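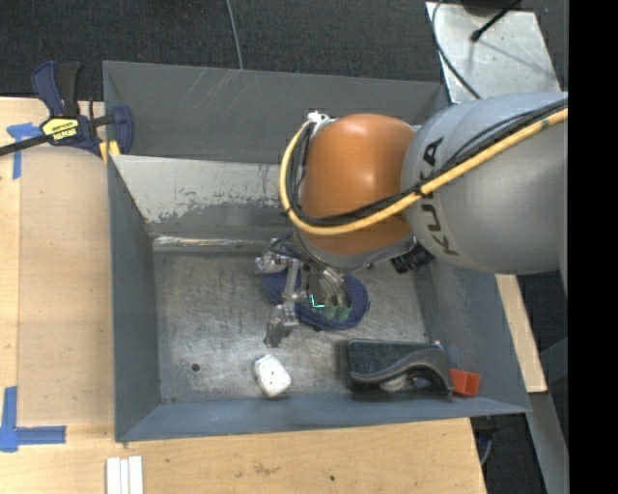

*Grey metal bin, large.*

**Ticket 456: bin labels from Radamano stores print with the last character missing**

- Status: closed
- Priority: normal
- Site: Radamano, main stores
- System: Plidlow stock control, label module
- Printer: Gallardo desk unit, network connection
- Raised by: stores desk
- Handled by: Suter support, second line

**Reported fault**

Bin labels printed from the stores desk lose the last character of the location code. The code on screen is complete. The barcode under it will not scan, or scans as a different location. First noticed in April after the label stock was changed. Item labels are not affected. Delivery notes are not affected.

The stores desk has been writing the missing character on by hand. This does not help with the scanners.

**09:15 First checks**

Asked for one bad label and one good label from before the change. Both received as scans. Text on the bad label is sharp up to the point where it stops, so a dirty or worn print head is unlikely. Left margin is the same on both.

Location codes at Radamano are 10 characters long. On the bad label only nine are printed.

Asked stores desk to print the built-in test page from the printer menu. Test page is complete to both edges.

**09:50 Label size**

New roll is narrower than the old one. Printer had been set to the new width at the front panel. Plidlow template still had the old width. Changed the template to match and saved it under the same name.

Reprinted one label. No change. Last character still missing.

**10:20 Driver**

Print server had two entries for the same printer, one left over from an earlier install. The stores desk was using the older entry. Moved the desk to the newer entry and removed the old one.

Reprinted. Text is now slightly darker. Last character still missing.

Darkness was set to a higher value on the newer entry. Left as is, stores desk prefers it.

**11:05 Data check**

Exported the location table to a text file and looked at the code column. All Radamano codes are stored at full length with no trailing spaces. Fault is therefore between the table and the page.

Printed the same location from the Suter test system to a file. Code complete in the output. The test system is one update behind the live system.

**11:40 Cause found**

The bin template does not read the code column directly. It reads a short field named `loc_print`, filled in by the update job each night. After the last update this field has a maximum length of nine. The item template does not use it.

The dates of the roll change and the update are close together, and the roll change was the first thing anyone noticed.

The barcode is built from the same field:

```
source: location_code (10)
copied: loc_print (9)
template: bin_small, bin_large
```

A shortened code that happens to match a real location will scan without an error. Stores desk was told to stop using the bad labels straight away, including those with the character added by hand.

**13:10 Fix**

1. Stopped the nightly job.
2. Set the length of `loc_print` back to 10.
3. Ran the copy by hand for the Radamano site only.
4. Compared both columns. No differences.
5. Started the job again.

Both bin templates reprinted at the stores desk. Code complete, barcode scans to the right location.

**13:45 Reprint list**

Filtered the print history for bin labels printed since the update. 72 labels. Of these, 19 had a shortened code that matches another location and must be replaced first. List sent to the stores desk, sorted by aisle.

Any stock moved by scanning one of the 19 will show in the wrong place. Movement report for those locations attached to the ticket. Corrections are to be made by the site through the normal adjustment screen. We do not change stock figures from here.

**Next morning, 08:30**

Nightly job ran without errors. Field length unchanged. Stores desk confirms the first group of labels has been replaced and two wrong stock positions have been corrected.

One further question from the desk: can the template warn when a code is cut short? Not in the current version of the label module. Passed to the Plidlow product queue as a separate request.

**Notes for other sites**

Only sites with codes longer than nine characters are affected. Check the length of `loc_print` before changing templates or drivers. If the field is already correct, go back to the label width. The width change made at 09:50 was needed in any case and should stay.

Closed with the agreement of the stores desk. Reopen under the same number if the field length changes after the next update.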